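Can any machine pick up a kid's bedroom yet, or am I dreaming?

546 views

laundrymountain

I've had a robot vacuum for a while now, a Juvulum, the 300 dollar one, and I love it to bits. Hallway, kitchen, under the couch, all good. But it has spoiled me, because now I walk into the kids' room and think, well, why can't something do THIS part too?

The floor in there is the easy bit. It's the bed that gets me. Clothes get dropped on the blanket and stay there, then snack wrappers show up next to the clothes, and by the weekend I'm standing there with a bucket in one hand sorting what gets washed from what gets tossed. It's a bunk bed too, so I'm bent over the whole time with my head under the top bunk (I have hit it more times than I'd like to admit).

So what I want sounds pretty simple to me. Go along the bed, pick up each thing, put clothes in one place and trash in another. No folding! I gave up on folding. My sister-in-law swears she saw a demo of a Clendeo arm doing laundry at a home show, but she's also the one who told me to buy the self-cleaning litter box, so.
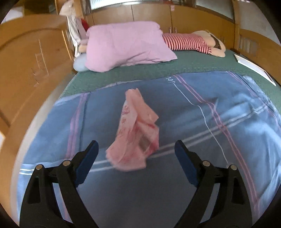
I'd pay real money for this, up to 1,000 if it worked on an ordinary Monday morning and not just in a video. It can be slow. It can take the entire school day for all I care. I just don't want to have to tidy up before the tidying machine can start, like I do with the vacuum and the charger cables.

Is there anything out there, or should I quit looking? And if it's no, what's the hold up? A person can do it half asleep.

Share · 12 comments

sprocket_and_tea

Short version, no, not for that money and not for that room. I work in a shop that runs a couple of Vashisht arms (we pack cabinet hinges, very glamorous) and I'll tell you how it looks from there.

Our arms are great with hinges. Same hinge, same tray, same spot, all shift long. Then one day the supplier sent the hinges in floppy plastic sleeves and everything went sideways. The arm would get hold of a corner, lift, and the rest of the sleeve would slide off somewhere else. We ended up taking them out by hand and feeding the arm bare hinges like before.

Now think about your laundry. A shirt dropped on a bed could have its front hidden or a sleeve tucked under, and it might be lying on a striped blanket that's wrinkled too. You look at it and know right away where the shirt stops and the blanket starts. For a machine that's a big chunk of the job. Grab too shallow and you get nothing, too deep and you drag the blanket along with it. And it never lies the same way twice.

Picking up one soft thing with a decent two-finger grip, though? I've seen that done fine plenty of times. Getting through the whole bed without help is where I'd still expect trouble.

Trash is its own headache. An empty chip bag is light and slippery and crushes any which way, so squeezing it isn't a worry, nobody wants it back. But if it's half full you've got crumbs on the quilt, and I don't know of anything at the home price level that would check first. Then it has to let go over the bucket and have the bag go in.
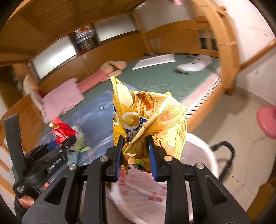 bunkbed_survivor

I'm more hopeful than the hinge person! Trash I think will come first, way before laundry. Chip bags are bright, they don't need to be treated nicely, and it's one bin. If something missed a few and I had to get the last couple myself I'd still be thrilled.

I did try one of those little desktop arm kits, the Memovwood, 300 bucks on sale and most of a weekend to put together. Mine could pick up a sock if I laid the sock out for it. Couldn't reach across a twin mattress, not even close, and clamping it to the bed rail made the whole rail wobble. It lives in the garage now. So don't buy that one for this.

What does work at our house is super low tech. Bucket with a bag liner right next to the bed, where they can reach it from the mattress, and a laundry basket at the foot. They still miss but the wrappers mostly stay off the blankets. And get a reacher grabber, the kind with the trigger handle. Saves your back AND your head, and the kids will fight over who gets to use it, at least for the first week.

Was this helpful? Yes 31 · No 4

quietcorner88

no. just close the door lol

Share · 2 comments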